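Slide 11 – Flatonen draining trials: recap

Last slide covered the rack. The rack drains well and takes up 44 cm of counter. Most of the Flatonen kitchens have less than that to spare next to the sink.

Give the figures from the handout, version of 31/01/2021. Do not read the whole table. The row to point at is towel area per piece.

Slide 12 – Cloth on the counter

Keep this one short, two minutes.

- A woven cloth laid flat holds a small household load. The limit is area, then absorbency.
- Plates laid face up need their full width. Bowls can be grouped more tightly at the back – mention that the Drutard layout puts them on the sink side.
- Fruit decals on the plates, flowers on the bowls. Mixed sets are normal in these kitchens, so stacking height after drying is hard to predict.
- Check the base of each plate before putting it away. Specks and smudges show up on white in daylight and are easy to miss under a cabinet lamp.
- Creases lift the rim on one side. Pull the cloth flat first.

Leave the picture up while taking the first question.

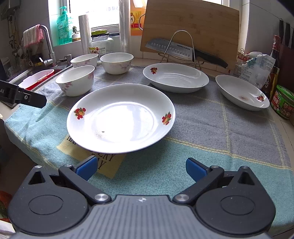 Slide 13 – Cloth care

- Wash after 5 uses, at 50 degrees. No softener, it reduces uptake.
- Mousavi method: two cloths in rotation, one on the counter, one on the rail.
- Undo step, if the cloth is saturated: lift the bowls first, then the plates, swap the cloth, reset in the same order.
- The April round will repeat the test with a heavier weave.

Then go to questions. Spare handouts are on the side table.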